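Hamusell Fashion Night, planning meeting
February 3, 2022, upstairs at the Clistunus

I'm writing these up the same night while I can still read my own handwriting. If I've put words in your mouth, email me before the next meeting and I'll fix them. Apologies came in from the lighting people and from Mathias (they had a wedding to set up, and they sent their flower notes ahead).

**Last meeting's minutes**

Approved with one correction. I had written that the after-party would be "informal," and several people pointed out that what we agreed was "no seated dinner." Velvet jackets are still very much allowed!

**The date**

We're staying in August. I know, I know, the heat. The case for moving to the fall was made again and made well, but the Clistunus has already given its fall evenings away and the students showing in the opening section will have scattered by then. Agreed to keep August and start the arrivals later, when the front steps are in shade. I'm to ask the hall manager what time that is, and also whether the big doors can stay open all evening without setting off the alarm like they did at the spring rehearsal.

**Guest list**

The hall is licensed for 400 and that has to include us, the models, the dressers and the band, so please stop promising people seats. I say that with love and I include myself. We went round and round on the press row. Jetine would like the whole front row on the window side for their own guests and whoever is photographing for them, and the feeling in the room was that a sponsor can have half of it and the local designers' families should get the other half. Put to a vote and carried, with one abstention from the person who has to tell Jetine.

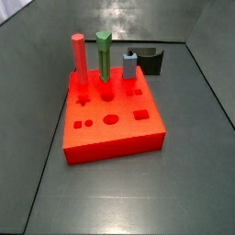 *Shape-sorting puzzle with three pegs standing along the back.*

**Carpet and arrivals**

Long item, sorry. The choices were red (rental, easy), a deep green (has to be dyed, takes forever) or no carpet and just scrub the steps. Green had a real fan club, and I was in it, but the sample we passed around looked brown as soon as somebody held it under the stair light. We're going with red. The rental place wants it back the next morning, and whoever drives it over needs a van, not a hatchback, because last time the roll stuck out the back and picked up half of Main Street.

It stays rolled up until the afternoon of the show. People will walk on it if it's down. I would walk on it.

For the arrivals line we agreed:

- Photographers on the left of the steps only, behind the rope
- Guests held at the curb until the pair in front has gone inside
- No interviews on the steps themselves, there's a spot by the side window for that
- Umbrellas, plain black, in the stand inside the door

Somebody asked whether a few of the designers could arrive in their own pieces and skip the curb. Yes, as long as the train isn't so long that it needs its own parking space.

**Runway order**

Four sections this year: students, local makers, the vintage pieces, and Jetine to close. There was a fair bit of grumbling about Jetine closing again. My own view, since I'm holding the pen, is that they paid for the runway and they have the quickest dressers in town, so fine. The vintage section is the one I'm excited about. The loan pieces include a beaded opera coat that I'm told weighs as much as a toddler, and the model wearing it gets to walk on flat shoes and go slowly.

Agreed that each section gets its own music and the band will NOT be asked to learn anything the week of the show. The band asked me to put that in capitals.

Quick changes came up too. The hallway behind the stage is narrow and last year there was a pile-up at the mirror. We'll use the coatroom for changes and put coats in the upstairs office, which means a ticket system, which means somebody has to buy tickets. I've got a feeling that's me.

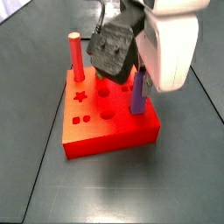

**Annika Thorsby**
*Recording Secretary, Hamusell Fashion Night*

**Flowers (from the Mathias notes)**

They suggest big loose arrangements on either side of the doors and nothing at all along the runway, as the hems caught on the pots last time. Everyone was happy with that. They can't promise dahlias. They'll know closer to the time, and they'd like us to please stop asking about dahlias.

**Money**

Tickets go up by three dollars, which covers the carpet and most of the extra lighting. We talked about a cheaper student price and I think everybody wants it, but the numbers weren't in front of us, so it's held over. Jetine's check has arrived. The program ads are slow and we need around 30 of them to pay the printer. If you know a hair salon, a shoe repair, a dentist with nice taste, now's the time to go in and be charming.

**Dress code**

Oh boy. The theme stays "Garden After Dark." A motion to print "black tie preferred" on the invitation failed, and then a motion to print "dress up" passed easily, so that's what the card will say. We did not settle the question of hats. People sitting behind hats feel strongly, people who own hats feel more strongly, and I called time on it so we could get out before the building was locked.

**To do before next time**

- Me: shade on the steps, the doors and the alarm, coat tickets
- Ticket desk: draft of a student price with real numbers
- Sponsor contact: tell Jetine about the front row (good luck!)
- Runway team: measure the coatroom, including the door, for the beaded coat
- Everyone: program ads

**Any other business**

The steamer that went missing after the last show has been found in the Clistunus kitchen. It's back in our closet with a label on it. Whoever borrowed the long garment rack, we'd like that back too.

Next meeting is in the same room, same time, date to come by email once the hall confirms. Bring fabric swatches if you're doing chair covers, and please write your name on the back of them.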